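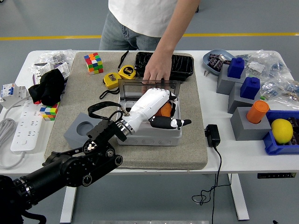 FOR IMMEDIATE RELEASE

Remton Football Parents Ask for Proof Before School Joins the Seven

Association says the travel numbers behind the new league don't add up, and wants the vote moved to March

REMTON - The Remton Football Parents Association is asking the school board to hold off on joining the Seven, the proposed football league that would pull Remton High out of its current schedule and put it in with Talby and five other schools. The board is expected to take up the matter at its next regular meeting.

The association does not oppose a new league. It does oppose voting on one with the material the public has been given so far, which amounts to a slide deck, a map and a two-page cost sheet from Delić Sports Planning, the firm hired to draw up the proposal.

According to the cost sheet, Remton's varsity team would travel 318 fewer miles over a full regular season. Association members tried to get the same number and could not. The sheet counts one-way trips for the new schedule. It appears to count round trips for the old one. It also leaves out freshman and junior varsity games, which are played on different nights at different fields and need their own buses.

"If the savings are real, they will still be real in March," the association said in a statement. "We would like to see the mileage worked out the same way for both schedules, with every team that wears the uniform included. So far we have been told to trust the total."

The deck also promises "closer and more competitive games." Remton has played Talby for years, and most of those games have been neither close nor competitive. Talby enrolls more students, dresses more linemen and has won the last four meetings. The proposal lists both schools in the same size group, using enrollment counts that do not say which year they come from. When the association asked Delić Sports Planning for the year, it was sent a second copy of the deck.

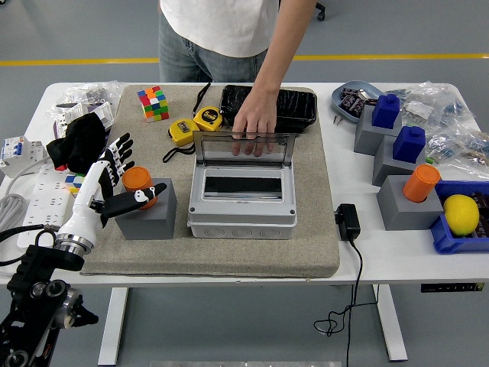

Remton Football Parents Association
Releases and Notices, No. 12, page 2

Gate money is another sore spot. Under the plan, ticket income from league games would go into a shared pot and be paid back out in equal parts after the season, once the league takes its operating costs. The plan does not set a limit on those costs. It does not say who approves them. Remton draws well at home, including in years when the team struggles, and the athletic department leans on that money for helmets, officials and laundry. The association would like a written cap before any of it leaves town.

Supporters of the Seven have pointed to a survey showing strong local backing. The survey was posted online for a week, did not ask where people lived and could be filled out more than once. The results page gives percentages only. The association has asked for the number of responses and is still waiting.

Then there is the playoff claim. The deck says league champions would be "positioned for" a home game in the first round. State playoff seeding is not set by leagues, and the phrase could mean almost anything. Parents of juniors have been asking the association whether the promise is firm. It can only tell them what it has read, and nothing it has read says so.

The association is asking the board to do the following before a vote:

Release the full mileage tables for varsity, junior varsity and freshman teams.

State the enrollment year used for each school.

Put a dollar limit on league operating costs.

Get in writing what happens if a member school leaves after the first season. The current draft has an entry fee and no exit terms.

Hold one public session in Remton, in the evening, with the planning firm in the room. The only session so far was held in Talby at 3 p.m., when most parents were at work and the team was at practice.

A petition asking for the delay carries 400 signatures and has been turned in to the district office. Paper copies remain available at the concession stand during home games until halftime.

The association has also heard the argument that Remton will lose its spot if it waits. It has asked which school would take that spot. No school has been named.

About the association: The Remton Football Parents Association supports the high school's three football teams through meals, equipment drives and senior night. It has no vote in district decisions and receives no district money.

Media contact: Remton Football Parents Association, P.O. Box 3014, Remton

###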